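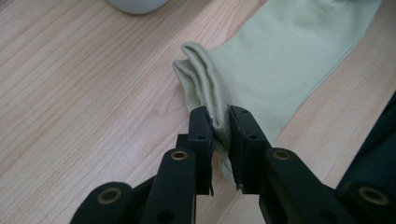 How to bring a folding gripper onto your laundry bench (and keep your crew happy)

I run the towel room at Plurkovine, and we put through almost 2,000 pieces a shift. In June we started handing the plain folds to a machine, so here's how I'd do it again.

1. Start with one fabric. We picked thin stuff and left anything bulky to the people.

2. Get your best folder to teach it. Soudabeh Golestani did 84 folds with the hand-held gripper before morning tea — slow ones, pinching at the hem every time. Pay a training rate for this! It's skilled work.

3. Sort out the rosters before the machine goes live. Ours moved two people onto mending and inspection, and they'd agreed to it first (I'd got that wrong with the Asunum sorter, and copped it).

4. Keep one bench fully by hand. You'll want it when the thing jams, and folks keep their speed up.

5. Ask about wrists after a month. Mine's better, but my neck is sore from checking stacks.

Next time I'll cover labelling the bins.

Recent posts
Setting up the Asunum sorter
Mending bench basics
Jaltanier trolleys: a year on

Contact | Copyright Plurkovine Linen | Back to top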